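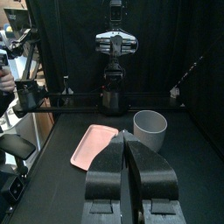 Chia-hao Chiu says the light client is the wrong place to start and I should have synced the full node first, then trimmed it down once I knew what each setting does. Fair point, and I've written it at the top so I see it every time I open this notebook. But the light client is what I wanted to understand, so that's where I went!

July 2026

Setup so far: the full node is on Kullham (the old tower under the desk), the light client is on Plavthorpe, and both are on our little private test chain, Gostova. Block time is 3 seconds, which makes everything feel wonderfully quick after reading logs from the bigger networks. Three validators, all ours, all on the same switch.

Built the node from source again. The package would have been fine, but I want the debug symbols, and I like being able to put a print line in the sync loop and see it show up a minute later. Had to delete the old build folder completely before it would pick up the new compiler. Same thing happened last time and I didn't write it down, so: delete the build folder.

Genesis file: copy it, don't regenerate it. I regenerated it on Plavthorpe with what I thought were the same inputs and got a different genesis hash, because the tool puts in the current time when you leave that field blank. The two nodes then connected, said hello, and dropped each other over and over. The log only says "useless peer", so I went looking at the firewall for far too long. Copied the file over from Kullham, cleared the data folder, started again, and they paired up on the first try. Lovely moment.

Now the part I'm really excited about. The light client keeps only block headers and asks the full node for proofs when it needs to know something, such as an account balance. I finally followed one of those proofs by hand. Took the state root from the header of block 814, asked Kullham for the proof of our test account, and hashed my way up from the leaf, one node at a time, in a small script. The last hash matched the root. I've read the explanation of this so many times and it never stuck until I did it myself with real bytes.

Mistake along the way: I was hashing the hex text and not the bytes it stands for. Every hash looked perfectly good and none of them matched. Also, the key into the tree is the hash of the address, so searching for the plain address gets you nowhere.

Chou (our name for the proof script, it's in the shared folder) now does this for any account and any block we still have state for. Run it with the block number first, address second. It prints each step, so it's slow and noisy, and I'd like to keep it that way for now.

State for old blocks: Kullham is pruning, so proofs for anything far back fail with "missing trie node". Nothing is broken when you see that. If we want older state we need archive mode and a fresh sync, since you can't switch it on afterward and get the old data back. On a chain this small the disk cost is nothing, so I vote yes.

Peer timeout was set to 60 seconds on both machines. Left it alone. Chia-hao wants it shorter so a dead peer shows up faster in testing, and I don't mind, but let's change it on both at once.

To do:
fresh sync on Kullham in archive mode
storage proofs in Chou, only account proofs work now
stop one validator and watch what the light client does
read the header check code again, I skipped the part on signatures
copy the genesis file into the shared folder, with its hash in the file name

Left both nodes running. Logs are going to the usual place, and the print lines in the sync loop are still in, so expect a lot of text.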